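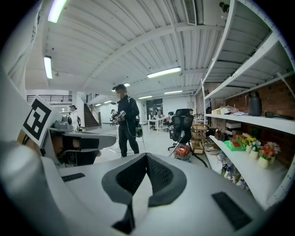 3/22/25
By Kasun Patwary

The marshal training has been the happiest part of our work since we last wrote to you, and I want to begin with it even though the grant agreement lists it second. As everyone at the Mazurek Fund will remember, Zamemum set out to help the people of Haltcombe hold marches and rallies that are safe, lawful and open to any party or none. A good deal of that comes down to how a marshal stands. Look at the person in black in the photo, facing the room with both hands at chest height on what they are holding, and you have very nearly the posture we teach for carrying a route sign: hands up where the crowd can see them, sign close to the body, elbows out of other people's ribs. We spend a whole evening on this, and people laugh at first, and then they try walking down a packed sidewalk with a sign held any old way and they come around to it.

We have now trained 30 marshals, which meets the target for the full year, and we are very pleased about that. They come from both of the larger parties, from the tenants' group on the east side, and from among people who told us they had never been to a rally in their lives and were curious. Pairing people from opposite camps for the walking exercises was Dong-hyun Ok's idea. I had my doubts, I will admit, but it has worked better than anything I had planned myself, and two of those pairs have asked to work together when the campaign season starts.

The first real test came in February, when two marches were called for the same afternoon and both wanted to finish on the courthouse steps. In other years that would have meant a long shouting match at the corner of Market Street. This time we got the organizers around a table beforehand (it took three tries and a great deal of coffee) and they agreed to a gap of 20 minutes between the end of one and the start of the other. The first march ran late, as they do, and the gap shrank to 10 minutes, but the marshals held the second group at the library and the speeches went ahead. The police had no arrests to report. One of the organizers still feels his side got the worse slot, and we have promised him first choice next time.

Now for the parts that are behind. The permit guide is not finished. We had hoped to have it printed by now, but the city changed its rules on amplified sound while we were laying out the pages, and the whole chapter has to be written over. Dong-hyun is on his third draft and I believe it will be the last one. We have also had trouble with Ivo, the text message service we chose for reaching marshals on the day. Messages went through late in February, some of them after the march was over, and we fell back on runners. We are asking for our money back and looking at other services – if any of your other grantees have one they like, we would be so grateful for a name.

On money, we are under budget on printing for the reason above and a little over on room rental. We would like to move part of the printing line across to cover the rooms, and a separate letter asking for your approval is on its way. Everything else is within its line.

Between now and summer we plan to finish the guide, run a refresher evening for everybody already trained, and sit in on the county's meetings about parade routes, which are long and poorly attended and matter a great deal. You would be very welcome at any of them – please do come and see us.

Comments

eastsider: I was at the library in February and the wait was fine. It was cold though. Could someone bring the horn section inside next time?

Dong-hyun Ok: Fourth draft, Kasun. But close!

M. at Market St: When will the permit guide be out? We want to book the steps for our own event and the city website still shows the old sound rules.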